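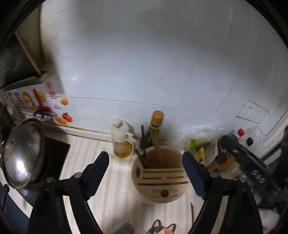 De quanto em quanto tempo é preciso afinar as pinças de uma garra de mão?
De 15 em 15 dias quando a garra trabalha todos os dias, e sempre que alguém troca uma almofada ou desmonta uma articulação.

Técnico ou técnica de manutenção de garras de mão — oficina da Irow em Bullau
Anúncio publicado em fevereiro de 2026

Olá, e obrigado por ter aberto este anúncio. Vai encontrá-lo um bocadinho comprido, mas preferimos contar já como é o trabalho a deixá-lo adivinhar pelo título, que ainda por cima muda de nome cada vez que o escrevemos.

A Irow mantém as garras de mão do projeto Lamont, que são usadas em cozinhas de casas habitadas, em cima de bancadas com tudo o que uma bancada costuma ter: talheres no suporte, óleo, tampas, legumes, sacos de plástico. A garra é o modelo Gallgate, com dois braços pretos, almofadas azul-escuras nas pontas e os eixos das articulações presos por parafusos prateados de cabeça redonda. É uma máquina simples de perceber e bastante exigente de manter, e é para cuidar dela que procuramos mais uma pessoa. Quem entrar vai partilhar a bancada com a equipa que já cá está, e que tem muita vontade de ensinar (às vezes até de mais, fica o aviso).

O que vai fazer

A maior parte da semana passa-se na oficina. As garras chegam das casas dentro das suas malas, com a ficha de utilização presa por dentro da tampa, e o primeiro gesto é ler essa ficha até ao fim. Depois limpa-se tudo. A gordura de cozinha entra para as articulações e prende o pó, e a garra começa a abrir aos solavancos muito antes de alguém dar por isso em casa. Usamos um pano sem pelo e um detergente neutro, pouco, e pincel nas nervuras das almofadas. Solventes ficam no armário.

Com a garra limpa, verificam-se os parafusos dos eixos, dois de cada lado. Aperta-se até desaparecer a folga lateral e volta-se um nadinha atrás, de modo que o braço se mova livremente sem abanar. Não há chave dinamométrica que substitua a mão neste passo, e conte com algumas semanas até lhe apanhar o jeito. Já todos apertámos de mais no princípio!

A seguir vêm as almofadas. A parte com nervuras finas gasta-se primeiro na zona onde as pessoas pegam em cabos, e quando as nervuras deixam de se sentir com a unha troca-se o par inteiro, mesmo que a outra almofada pareça nova. As duas têm de encontrar-se ponta com ponta quando a garra fecha. Para isso há um calço de afinação na gaveta de cima, que entra entre as almofadas e deve sair com um ligeiro arrasto.

No fim faz-se a prova de abertura. Cada garra abre e fecha 700 vezes no banco de ensaio, e o registo fica guardado com o número da garra e as iniciais de quem a montou. Se a curva de abertura mudar a meio da prova, a garra volta à bancada e recomeça-se pelos parafusos. Dá pena quando acontece perto da hora de saída, mas a prova fica para o dia seguinte e ninguém se zanga.

Há ainda as saídas. Em certas semanas vai acompanhar a entrega de garras numa casa, montar a máquina à frente de quem a vai usar e mostrar como se limpa ao fim do dia. Pedimos muita delicadeza nestas visitas. Estamos na cozinha de outra pessoa: não se arruma a bancada, não se afasta o que lá está sem perguntar, e tiram-se os sapatos se for esse o costume.

O que procuramos

Alguém com mãos pacientes e gosto por mecânica miúda. Tanto nos serve uma formação em mecatrónica como anos passados a reparar bicicletas, máquinas de costura, instrumentos ou relógios — temos gente de todos estes lados e damo-nos bem. É preciso saber usar um paquímetro e ler um desenho técnico simples. Programar não faz parte da função.

Pedimos também que escreva de forma clara. As fichas são lidas por colegas que não estavam presentes, e uma frase como «parecia um bocado presa» já nos custou tardes inteiras. Qual braço, em que ponto do curso, com a garra fria ou depois de trabalhar: é este género de pormenor que nos ajuda.

Carta de condução dá jeito para as saídas, mas não é condição. O inglês serve para o manual da Gallgate, que tem uma tradução nossa, incompleta, com as margens cheias de notas a lápis. Se gostar de traduzir, agradecemos.

O que oferecemos

Contrato a tempo inteiro, de segunda a sexta, com possibilidade de horário reduzido para quem precisar. As primeiras 2 semanas são só de aprendizagem, com uma garra de treino que pode desmontar as vezes que quiser e sem registo de prova. A ferramenta é da casa, incluindo a bata e os óculos com graduação, se os usar. O vencimento é indicado por escrito a cada candidato antes da entrevista, para que ninguém perca uma tarde com uma surpresa no fim.

A oficina fica no rés do chão, tem luz natural e entrada sem degraus. As bancadas sobem e descem. Aquece-se bem no inverno, embora o canto do banco de ensaio seja sempre mais fresco e haja por lá uma manta que já ninguém sabe de quem é.

Como se candidatar

Envie-nos uma carta curta, no formato que preferir, com a referência 797 no assunto. Não precisa de fotografia nem de currículo bonito. O que gostávamos mesmo de ler é a história de uma reparação sua: o que estava avariado, o que tentou primeiro, em que momento percebeu que ia por mau caminho e como acabou. Pode ser um estendal ou um torno mecânico. As cartas podem ser deixadas em mão na receção da Irow, em Bullau, ou enviadas pelo formulário da página de recrutamento.

Respondemos a todas as candidaturas, também às que não seguem em frente. A quem passar à fase seguinte propomos uma manhã na oficina, paga, a limpar e afinar uma garra ao nosso lado. Não há prova cronometrada. Traga roupa que possa sujar e diga-nos se tem alergia a algum detergente.

Se agora não lhe convém mudar de trabalho, contamos abrir uma segunda vaga em setembro, para o banco de ensaio, e guardamos de bom grado a sua carta até lá, bastando que o mencione na última linha.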